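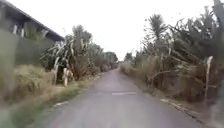
The lane at Judden, start of the morning run. Every frame gets a steering value and, sooner or later, an argument.

The robot has driven this lane 31 times and is about to do it again. It doesn't know that it has done it before. It doesn't know anything yet, which is why five adults have been sharing one thermos on the grass since a little after seven.

Drandar, the outfit that owns the robot, wants a machine that can carry seed trays and small tools between growing plots without a person walking in front of it. The plots are easy to find. The trouble is the stuff between them, the service lanes and farm tracks with no painted lines, no curb worth the name and edges that come and go with the season. The big public driving datasets are no great help to a machine that lives at knee height and will never see a traffic light.

So Drandar collects its own. Iñaki Carrasco walks behind the robot with a hand controller, steering it the way he thinks it should steer, and everything he does is written down next to what the cameras saw. Later a network is trained to guess what Iñaki would have done. The goal of the project, put plainly, is several thousand tiny impressions of one man from the data team going for a walk.

"I used to have a normal walk," he says. "Now I think about it."

He has been told off for being too good. During the first week in October he drove every run straight up the middle, very smooth, and the model that came out of it was wonderful as long as it stayed in the middle. Nudge it a foot to the left and it had no opinion at all. It had never been a foot to the left. It rolled calmly into a hedge and went on trying to drive through it.

The cure is to drive badly on purpose. On some runs Iñaki drifts toward one verge, stops recording, starts again and steers back, so that the data holds the recovery and leaves out the mistake. Imogen Staniforth, who plans the sessions, calls these "wobbles" and has a quota for them. She would like more wobbles to the right. Iñaki, it has been established, is a left wobbler.

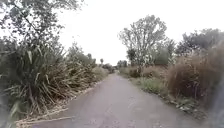 Labeling is where the friendships get tested. Each run is chopped into stills, and a portion of those go to people who mark which part of the ground the robot may drive on. Give two labelers a parking lot and they will agree to within a hair. Give them a verge like the one by the flax, with its straw and dead leaf litter and one long dead leaf stretched out toward the middle of the path, and you will get two maps and a long email. Is straw road? Is straw on top of road still road? The current guideline runs to four pages and has a section headed "Leaves (see also: Large Leaves)."

Elif Naz Eren wrote that section. Her rule is that if you'd push a wheelbarrow over it without slowing down, it's drivable. The rule works well, though it did mean asking one labeler, who had lived all his life in apartments, to go and borrow a wheelbarrow.

The labeling itself happens in a program called Tekin, which was built for a different job and keeps suggesting that things might be pedestrians. A tall bush is a pedestrian. A post is a thin pedestrian. Elif has closed that box so often that her hand does it without her.

Then there is the count. The plan calls for 3,000 usable clips. The team has 1,118. "Usable" is the word doing the damage, and it gets narrower each time somebody trains a model and looks at what went wrong. Clips with the exposure hunting up and down are out. Clips in which the controller lost its connection are out, including a very pretty one from before breakfast that Imogen still brings up.
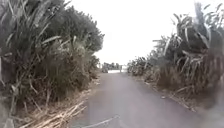

Tall growth on both sides and a stalk across the asphalt: drivable, under the wheelbarrow rule.

Overcast days are popular with everybody. There are no hard shadows to confuse the labels, and the picture stays even from one end of the run to the other. They are also a trap. A model raised entirely under a white sky may meet its first sunny afternoon and take the shadow of a tree for a ditch. Imogen keeps a chart of weather against lane, and the square for "bright, low sun" is so far a blank she describes as accusing. When the sun does come out, she sends a message to the whole team consisting of the word "SUN," and people put down their lunch.

The other fight is over variety. Kadir Kocabaş, who trains the models, would trade ten more runs here for one run anywhere else. He has a graph to prove it. The line climbs nicely for the early runs on a lane, bends, and then lies down. Past that point the network is learning this particular lane by heart, like a tourist who can order one dish. Imogen agrees with the graph. She also books the van, and 2 new sites is what the van will stretch to before winter.

Kadir's way of choosing clips is to let the newest model watch the fresh recordings and guess along. Wherever its steering and Iñaki's come apart, the clip goes to the top of the pile. Where they match, it sinks. The method has one awkward side effect, in that it also finds all the places where Iñaki was looking at his phone. There were more than he had reported.
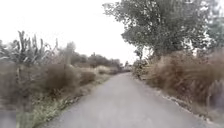
Zakico, which builds delivery carts and follows the work closely, isn't convinced that any of this needs so much walking. You could generate the lanes on a computer, Ilgın Oral argues, and have a million of them by the weekend, with sun in whichever corner you like. The carts at Zakico learned most of what they know that way, and they only go wrong on gravel, mud and wet grass.

Drandar has tried it. The simulated lanes were clean and plentiful, and a model trained on them drove simulated lanes like a champion. Taken outside, it was suspicious of weeds. Kadir now mixes a little of the synthetic material in with the real, mostly for the sunshine, and has stopped mentioning the proportion at meetings because it starts the whole thing off again.

By ten the thermos is finished and the wobble quota is not. Iñaki turns the robot around at the far end, waits for Imogen to read out the next line of her sheet, and sighs. It says right verge, slow, six times.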